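Graruvo Training Center
Cell Maintenance, Handout 4: Care of the Two-Finger Gripper

Scope

This handout covers the routine care of the Umow hand gripper used at the tray station. It is to be read before the practical session and kept with the cell log. Students who have not completed Handout 3 (power and lockout) may not work on the tool.

Parts the student must be able to name

Each finger consists of an arm and a pad. The arm carries the load and sets the angle of the pad. The pad is a wear part and is replaced as a unit, together with its opposite. Mixed pairs are not permitted in this course, even for a short test, as a new pad set against an old one will shift the grip point away from the center line.

Inspection of the pads

Pads are inspected at the start of each shift and again after 70 hours of running time. Open the fingers fully, lock out the tool and wipe both contact faces with a dry lint-free cloth. Solvent is not used on the pads.

Light scuffing and dust are normal in service and are entered in the log as "worn, in use." A chipped corner is a separate entry. The student records which finger it is on, which corner, and whether the damage reaches the contact face. Where it does, the pair is changed. Where it does not, the pair may stay in service until the next inspection – but the entry must be carried forward each time.
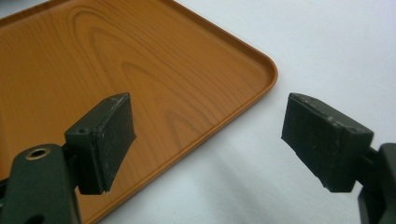 Once the pads have been judged fit for use, the mounts are checked. Hold the arm steady with one hand and press the pad lightly from each side with the other. Any movement between pad and arm means that the screws must be taken out, cleaned and refitted. Screws are turned by hand until seated and then tightened with the Grultix driver at setting 2. Do not exceed this setting. A threaded insert that turns in its arm cannot be repaired at the bench, and the arm goes to the Fu workshop with a red tag.

Alignment check

Close the fingers slowly on the 42 mm gauge block. Both pads should meet the block at the same moment and lie flat against it. If one pad touches first, open the fingers, loosen the screws on that side and repeat. Record the number of attempts.

The check is then repeated on a serving tray. Approach a rounded corner with the fingers apart, stop before contact and look at both pads from above. The rim must be able to pass between them without touching the upper edge of either one.

Log entries

Use Form 29. Fill in running hours, pad condition (left and right separately), driver setting and alignment result. Blank fields will be returned to the student. Forms are due before the tool is released for the afternoon session.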